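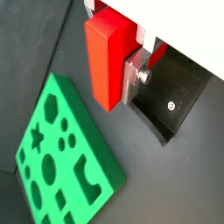 The green shape-sorting board on its grey tabletop.

A toy library in Horkstead is to add shape-sorting boards to its shelves from June, after a run of requests from parents of children under three.

The Gerlach Toy Library, which lends toys and puzzles to families in the town and the villages nearby, has ordered 22 boards from the toy maker Postard. Each one will be lent out in a drawstring bag with its blocks and a card listing the pieces.

Heike Reuter, who runs the library, said shape sorters were the item she was asked for most often and the one she had been slowest to replace. The old wooden ones had lost so many pieces over the years that the last of them was withdrawn last winter.

"People kept bringing them back with a block missing, and then a child gets a board with a hole that nothing goes in," she said. "We had a drawer full of odd pieces that didn't belong to anything."

The library has about 300 member families and lends toys for three weeks at a time. Membership will stay at its present price, and there will be no extra deposit on the boards.
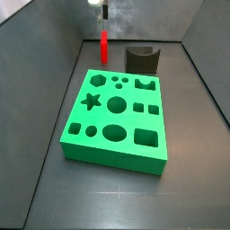 Lost pieces are the main worry with any sorter, and the library spent some time looking at different sets before it placed the order. Ludger Brandes, who looks after repairs and checks the returns, wanted blocks that a child could tell apart easily and that would show up under a sofa. The bright green board has its cutouts arranged roughly in three rows, among them a hexagon and a group of three small round holes, and the tall red block stands out well beside it. He is less keen on the dark grey arch, which is close to the colour of the floor it sits on. "That's the one we'll be hunting for," he said.

Brandes plans to keep a box of spares behind the desk so that a set with a missing block can go straight out again. Families will be asked to check the pieces against the card before they bring a board back, but there will be no charge for a single lost block.

The order was paid for with a grant of 400 pounds from the Sedasau Fund and a further 300 pounds raised at the library's spring sale.

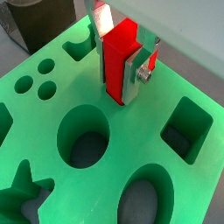

Reuter said any money left over would go towards jigsaws for older children – another shelf that has been looking thin. She is also hoping for donations of puzzles in good condition, provided they are complete.

The boards can be reserved at the desk or by telephone, one to a family at first. The library is open in the mornings from 9.30 until noon, and new members should bring proof of address.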